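Workshop Tips: Setting Up a Small Two-Arm Bench for Cloth Work

By Thilini Weerakoon
Updated 2024-08-19

These are the rules we use at the Flumwood workshop for anyone running a pair of small arms on a rail. Most of them came out of things going wrong in July, when we started handling fabric.

Before power goes on

Clear the floor panel of everything the arms could catch. If an object has to stay, keep it well away from the cloth and check it against the full sweep of both arms, elbows included. People remember the gripper and forget the elbow.

Push each arm by hand through its whole range and watch the cable. It should have enough slack to reach every corner without pulling tight. A loop that hangs low near a joint needs a clip.

Check the carriage bolts. Ours get a quarter turn looser over a week of use. Zhuoran Jia marks each one with a paint pen so you can see at a glance if it has moved.

Speed and reach

New routines run at 13 percent speed until they have gone through 29 times without a stop. After that, 44 percent is the limit with the front open. Full speed is for closed enclosures only.

Both arms may work over the same piece of cloth, but only one may be closing its gripper at a time. Write this into the program. Don't count on timing.

Leave at least 150 mm between the two grippers when they cross the middle.

Working with cloth

Use something with a bold pattern for practice. Patchwork or wide checks make it easy to see where a fold went.

Drop the cloth in a heap now and then before you start. A routine that only works on a flat cloth isn't ready.

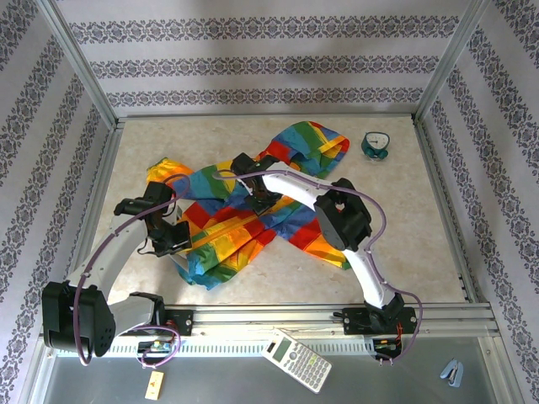 Trim loose threads before each session. They wind around the finger joints and are slow to pick out. Tweezers work better than scissors.

Hands stay out while the motors are live, even if the arms look parked. Press stop, wait for the light, then reach in.

Shutting down

Open both grippers, lift them clear of the cloth and send the arms to their rest position. Switch off at the wall. Write the run count and any stops in the log, with your initials.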